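讲者备注：骑车去吃早饭
俱乐部春季分享会，第二场，晚上七点开始
讲者：Mervin Charbonneau

开场先等大家坐好，麦克风试一下，水放在左手边。
第一张幻灯片只有标题，别念标题，直接打招呼。
翻页。 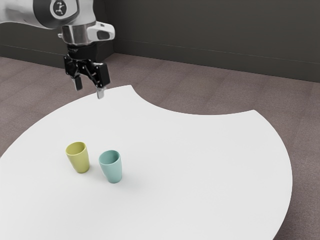
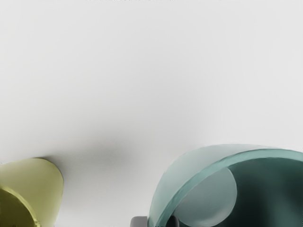
各位晚上好！我今天想讲的事情很小：早上起来，骑一辆不算好的车，沿着海边去吃一顿早饭，然后再骑回来。（停一下，看看有多少人笑。）我做这件事已经三年了，越做越上瘾，所以主持人问我能不能来讲半小时，我当场就答应了，连题目都没想好。先说出发前一晚的习惯，因为我觉得早饭骑行的一半乐趣在前一晚就开始了。我会把餐桌整个收干净，收到像刚才那片灰白色的平面一样，大半片什么都没有，看着就舒服，然后才把第二天要带的东西一样一样摆上去：钥匙、零钱、补胎片、小打气筒、一件薄风衣。摆上去的东西第二天全部带走，桌子重新变空，我就知道没有落下什么。这个办法笨得很，可是对我这种早上六点脑子还没开机的人特别管用。

（这里可以问一句：在座有谁骑出去才发现没带钥匙的？等人举手。我自己先举。）

讲车
我的车是一辆旧的Mikkelsen，钢架，前叉有点锈，买来的时候变速只剩下一半能用。去年冬天我把它送到Puselov车行做了一次大保养，换了链条、飞轮、刹车皮，中轴也重新上了油。取车那天我在店门口绕了好几圈，舍不得停！大家如果家里有一辆旧车吃灰，我真心建议先别急着买新的，推去给懂行的师傅看看。师傅跟我说，这种车架结实，再骑很多年没有问题，我听了比收到新车还高兴。

提醒自己：这里不要展开讲中轴，上次在家试讲，光中轴就讲了五分钟，我太太睡着了。

轮胎我用的是28毫米的。有朋友说海边路面有沙，应该换35毫米的，骑起来更稳。我两种都试过。宽胎过木栈道的时候确实舒服，那种咯噔咯噔的震动少了很多；窄一点的胎在柏油路上轻快，早上风小的时候简直像有人在后面推你。我最后还是换回了28，纯属个人口味，有沙的那一小段我下来推着走，顺便看看海。推车也算骑行的一部分，谁笑话你，你就让他请你喝咖啡。

翻页，放路线图。

讲路线
从俱乐部门口出发，先走河堤那条自行车道，到灯塔停车场右转，上海堤。海堤这一段是全程最漂亮的，右手边是水，左手边是一排矮房子，家家户户门口种的东西都不一样，有一家种了满满一墙三角梅。单程大概四十分钟，慢慢骑的话。我从来都是慢慢骑。

海堤中间有个缺口，是给行人下沙滩用的，早上遛狗的人多，请务必减速打铃。铃要早打，打轻一点，最好再加一句“早上好”。我发现一句早上好比铃声管用得多，狗也会抬头看你。

再往前就是Plallness，一家开在码头边的小早餐店。（语气可以兴奋一点，这是我最喜欢的部分。）露天座位，长条木桌，坐下来能闻到海水的咸味和煎培根的香味，两样混在一起，我到现在也没找到合适的词来形容。他们家的玉米饼是现做的，要等，等得很值得！咖啡普通，但是可以续杯。停车的地方在店的北侧，栏杆矮，锁车的话带一把长一点的锁，短的U型锁绕不过去，我第一次去就只好把车靠在桌边，一边吃一边盯着。

不想吃得太饱的，可以提前在Stimness停下来。那边是个面包摊，只有柜台没有座位，买了就拿到防波堤上坐着吃。肉桂卷去晚了就没有，我通常七点半之前到。海鸥非常有经验，请把纸袋口攥紧。我丢过一整个肉桂卷，那只海鸥我现在还认得，或者说我以为我认得。

翻页，回程。

讲回程
回程多半顶风，而且刚吃饱，这两件事加在一起，会让人怀疑人生。我的办法是把齿比放轻，身体放低一点，找个人聊天。和朋友一起骑的时候，两个人轮流在前面挡风，每过一个路灯换一次，不用算时间，也不用喊口号。一个人骑的话，我会唱歌，反正风大，别人听不清楚。

夏天要说一下太阳。海面反光很厉害，出门的时候天还是灰的，回来的时候胳膊已经红了。防晒霜出门前就抹好，手背别忘了，握着车把的时候手背一直朝上。水壶带2个，一个装水，一个装淡盐水或者你喜欢的饮料。我有一次图轻只带了一个，骑到灯塔就喝光了，最后那一段路特别长。

讲同伴
这一段不看稿，随便讲。要点如下。
第一次带新朋友出来，按他的速度骑，不要老回头问“累不累”，问多了谁都会累。
如果朋友的车不合身，出发前帮他把座高调好，坐上去脚跟踩到踏板最低点，腿刚好伸直，差不多就对了。
早饭谁请，出发之前讲好！我们有过一次为了抢着付账把糖罐碰翻的经历，糖全撒在木栈板上，老板娘拿着扫把出来，我们几个大人站成一排道歉。

（如果时间够，讲一月份那次。那天气温低，海堤上只有我和一个钓鱼的老先生，他问我这么冷骑去哪里，我说吃早饭，他说那你给我带一份。我还真带了，玉米饼揣在风衣里，骑回来还有一点热气。后来我经过那里都会看看他在不在，在的话就停下来聊几句鱼。）

翻页，最后一张，写着集合时间和地点。

收尾
下个月我们打算组织一次，早上六点半在俱乐部门口集合，七点准时走，不等人，但是会骑得很慢，迟到的人追得上。什么车都行，折叠车也行，带篮子的买菜车更好，回来可以装面包。头盔要戴，前后灯要有，天刚亮的时候河堤那段树影很重。想来的朋友散场以后到门口那块白板上写个名字，写清楚是去Plallness坐着吃，还是在Stimness买了就走，我好提前给店里打个电话。

提问环节预备
可能有人问下雨怎么办：小雨照骑，大雨改天，当天早上六点之前在群里通知。
可能有人问电动助力车能不能来：欢迎，回程请骑在最前面挡风！
可能有人问小孩：海堤段没有问题，灯塔停车场那个右转车多，请大人骑在外侧。
问到中轴的，请他会后单独来找我，我可以聊一晚上。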